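Reviews > Workplace kit > Benches and cells

Plaren two-arm bench cell, three months in

I run returns at Todwood, where people send back phones they swear they never dropped. Since March the display-stand bench has belonged to a Plaren cell: two arms, grey walls, purple cable everywhere. It replaced a stool and a radio. 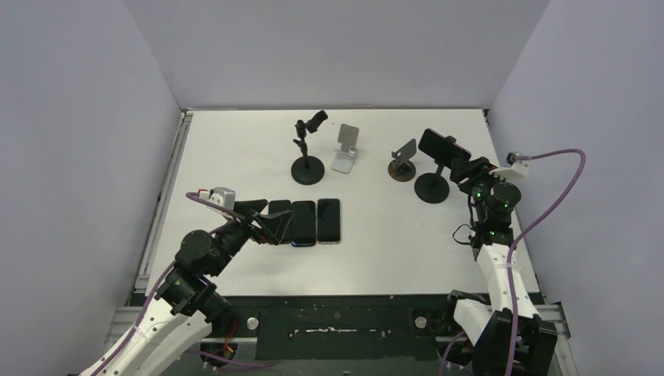
The money first. Ours cost 3000 a month on lease, plus 355 for the gripper fingers, which scuff like school shoes. Setting it up took Mārtiņš Sakalauskas most of a fortnight. He used to do the bench by hand and is now called a cell lead, a title that came with a lanyard and, after some nagging, a pay rise.

It's patient with phones and stands, and slow. My old Sado rig was quicker and much ruder to glass.

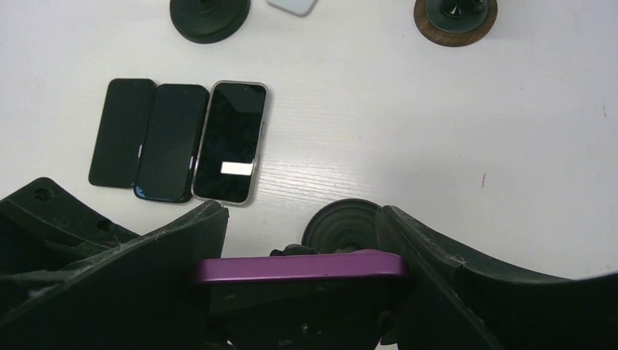 Did anyone lose their job over it?
Two people moved to inspection and one took the Hunt depot transfer. The hours are the same, though there's less chat, and sore wrists have given way to sore eyes.

What I'd change is the alarm, which has one tone for everything from a mild query to the end of the world. The manual runs to 757 pages and covers it in a footnote.

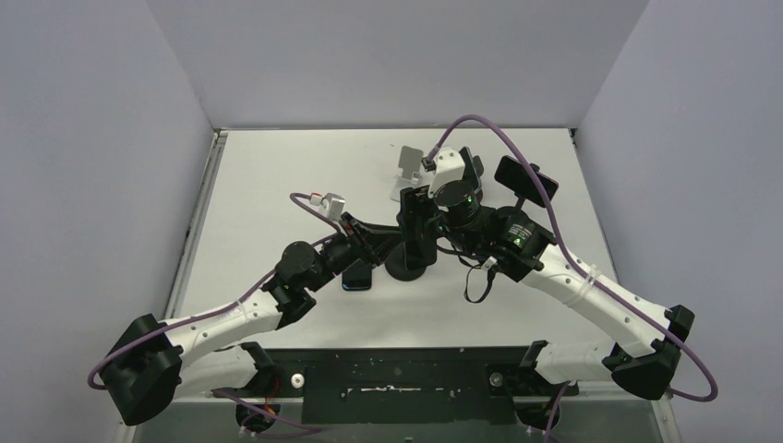
Verdict

Four out of five. Mārtiņš says three, and he has to clean it.

14 shares | 6 comments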